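When a robot arm has to stop
Things that go wrong in a grey bin, and what we do next 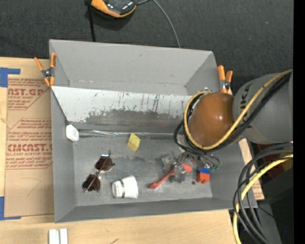

Lihua Xue wanted to know why a robot that can lift a cup thousands of times would suddenly give up on the next one. Surely it ought to be getting better with practice?

Good question! I asked it too when I started at Zokholm, where I look after an arm we call Bai. Its job sounds easy. Reach into the bin, pick something up, put it down somewhere else in the bin, do it again. A yellow block is fairly kind to a robot. A cup lying on its side is trickier (cups roll), and sunglasses are thin and leggy and horrible to grab.

Last December Bai did 988 picks without any trouble and I was feeling very pleased with myself. Then it went down for a spoon, pressed too hard on the floor of the bin and stopped dead. A red message popped up on my screen and everything went quiet.

What happened was a protective stop. The arm can feel how hard it is pushing, a bit like you can feel a table when you lean on it with your eyes shut. If the push gets too big, the arm freezes. It doesn't know if it has hit a bin or somebody's hand, so it treats both the same way.

My first guess was that the arm was broken. Wrong! Jinfeng Xu looked through the records and spotted that the bin had slid 2 centimetres. The arm was still going to the old place, so one of its fingers came down on the sloping side instead of the flat bottom. Poor Bai thought it was doing everything right.

So now we hold the bin still with clamps, the spring sort with orange handles that you squeeze open. We also keep an eye on the cables. An arm bends and twists all day long, and its cables have to bend and twist with it. Ours need plenty of slack – if a loop catches on a corner and gets tugged, a wire inside can snap where you can't see it. That fault is a real pain to find. It took me 388 minutes once, and I missed my lunch.

If you ever visit a robot and it stops, please don't reach in to help. A stopped arm can still have its power on, and it might start again. Tell the grown-up in charge, who will press the big red button before anyone's fingers go near.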